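How to read a film review before you spend your evening on it

I wrote about films for a regional paper for a good while, and I still write the odd one for the Zultport film society's newsletter. So I have some idea how reviews get made, and I'm less impressed by them than most readers are. They are useful. They are a lot less useful than the posters would like you to believe, and you need to know how to read one if you want to get anything out of it.

What follows is the method I use. It takes a few minutes per film. If that sounds like too much work for a Tuesday night in front of the telly, skip to step five and do only that.

Step 1. Ignore the stars

Start by covering up the rating. Four stars from one paper and four stars from another have nothing to do with each other. At my old desk the writer filed the copy and an editor often put the stars on, and I once had a two-star review of mine go out with three because the page looked gloomy. The star rating also has to do for a cartoon about otters and a three-hour film about a divorce in Reykjavik, which tells you how exact it can be.

If you do look, look at the ends of the scale. A one or a five means the writer was moved to something. Everything in the middle is weather.

Step 2. Cross out the plot

Most reviews are half plot. Read one with a pencil, real or imaginary, and strike through every sentence that merely tells you what happens. What's left is the review. Sometimes it's four sentences. I have seen it come down to one adverb.

Try it on this, which is typical of the kind of thing I used to file:

"Jestmont is the story of a disgraced rowing coach who returns to his old school to train a crew of misfits. Along the way he learns as much from them as they do from him. Predictable but warm-hearted, it is lifted by a strong central turn."

Take out the story and you have "predictable", "warm-hearted" and "a strong central turn". The first is the only one that risks anything. "Strong" could mean the actor was good or that he shouted.

Step 3. Learn the polite words

Reviewers have a set of words for films they didn't much like and don't want to be rude about. You'll build your own list, but these will get you started.

Heart-warming: somebody cries near the end and music tells you when.
Ambitious: it's a mess.
Assured debut: the director is young and nothing fell over.
Handsomely mounted: the costumes are nice and I was bored.
Unflinching: you won't want your tea afterwards.
Gently paced: slow.
A must for fans: everyone else can stay in.
Based on a true story: this one isn't the reviewer's fault, but be wary when it is offered as a point in the film's favour. Plenty of true things are dull.

Some writers use these words and mean them, which is a nuisance. You can only find out by reading the same person more than once, and that brings me to the next step.

Step 4. Pick two critics and stick with them

An average of 200 strangers tells you whether a film gave offence. It tells you very little about whether you'll like it. A film that everybody found fairly decent will beat a film that half the audience loved and the other half walked out of, and I know which of those I would sooner see.

So choose two critics. They don't need to share your taste. Mine are Khalil Farah, who likes nearly everything I like, and Heiðrún Østergaard, who is wrong about comedies with such regularity that I can use her as a compass. If she calls something "thin and juvenile" I book a seat.

To choose yours, take 10 films you already know well and have firm feelings about. Include a couple you hate. Look up what each critic wrote at the time and note where they agree with you and where they don't. You're looking for a pattern in either direction. A critic who agrees with you half the time, at random, is no good to you at all, however well they write.

Do this with old films only. If you use new ones you'll end up letting the review shape your opinion and then congratulating the critic for matching it. I've done it myself.

Step 5. Find the one concrete thing

If you do nothing else, do this. Go through the review looking for a single moment that the writer describes plainly: a scene, a line of dialogue, a shot, something an actor does with a cup. Then ask if you would like to watch that.

Saranya Mudaliar once wrote of a sports drama that its best scene was the agent trying to order breakfast in a hotel where the kitchen had closed. That told me more than the rest of the page. It told me the film had patience, and that the jokes came out of people being tired. I went, and she was right about the breakfast. She was far too kind about the last half hour.

If there isn't one concrete thing in the whole review, the writer may have been short of space. They may also have been short of attention. Festival reviews written at the end of a long day are the worst for this, and I include my own.

Step 6. Check when and where it was seen

A comedy watched in a full house is a different film from the same comedy watched on a laptop with the sound low. Good critics say how they saw it. Plenty don't. Look out as well for reviews that appear months ahead of release, from a festival with a red carpet and free drinks. Enthusiasm tends to cool by September.

Also check the cut. Poul Ásgeirsdóttir gave a very warm notice to a thriller called Arow and half her readers wrote in to complain about an ending she had never seen. It had been changed between her screening and the release.

Step 7. Keep a log

I was doubtful about this one. It sounded like homework. But memory is a terrible record of taste, because once you've seen a film you can't recall what you expected of it. Before you go, write down the title, which critic you read, and one line on what you think you'll get. Afterwards, write one line on what you got. A cheap notebook does the job, and I'd avoid anything with an app.

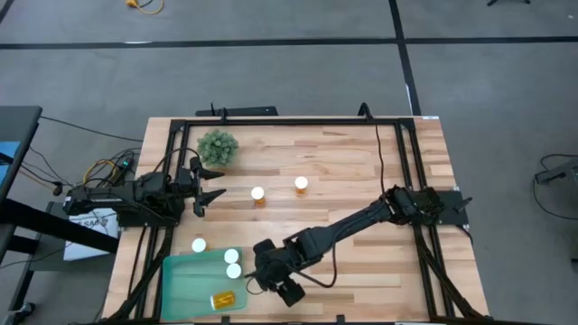 Butcher-block tabletop between two black robot arms, left gripper open.

After around twenty entries you'll start to see who is helping you. I dropped a critic I had read for years when my notes made it plain that he and I had parted company on anything with subtitles. I would have sworn we agreed.

Where this goes wrong

It doesn't work well for horror. People's thresholds differ too much, and critics who review horror seem to be either immune to it or in a sulk about having been sent.

It doesn't work for sequels either. The review is nearly always about the earlier film.

And it won't help if you're choosing for a group. Ketill Þrastardóttir, who runs our Hafþórsson season at the society, tried picking by this method for a room of regulars and was told the choices had become "a bit much". For groups, go by running time. Anything under two hours will be forgiven.

If you have a polite word to add to the list in step three, send it in with the review you found it in. I won't print ones without the review attached, as I got several last time that had plainly been made up.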